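Drelska long desk with drawer cabinet, white: review after eight months
December 2022
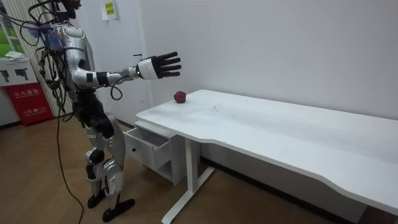

I bought the Drelska desk in April from Broster, the office furniture shop, after my old pine table started to sag in the middle. I wanted a long white top, storage at one end, and nothing on the wall. I have used it most working days since.

Delivery and assembly
It came in two boxes. The top is heavy and I would not try to carry it upstairs alone. Putting the desk together took me an afternoon, and most of that went on the drawer cabinet. The instructions are drawings only, and the one for the drawer runners is printed too small to be much use. I put one runner in backward and had to take it out again. All the screws were in the bag, plus a couple of spares.

The top
The front edge has a slight curve to it, which I like more than I expected to. It is easier on the forearms than a square edge when you type for a long time. There is plenty of length for a monitor, a notebook and a lamp with space left over.

White shows everything. Mine has faint gray scuffs across it and some small dark specks. A damp cloth with a little dish soap takes off coffee and pencil. It does less for the scuffs. If you slide things around a lot, get a desk mat or pick another color.

The drawers
The cabinet sits under the left end of the desk. The drawers are white inside as well as out, and each opens far enough to reach the back. The small round knob is fine for one finger but hard to grip with gloves on, if your workroom is cold like mine. There is no lock. The runners were stiff for the first month and then loosened up.

I looked at the Flultar first. It was cheaper, but the cabinet was sold separately and the top was shorter. The Jireš had a better drawer, with a soft stop, and a price to match.

Good: length of the top, curved front edge, drawers that open properly.
Not so good: marks show, poor drawing for the runners, no lock.

I would buy it again for a room where the desk mostly stays put and gets light use. For a workshop or a kid's room I would go for a darker top. I give it four out of 5, with the missing point for the scuffs.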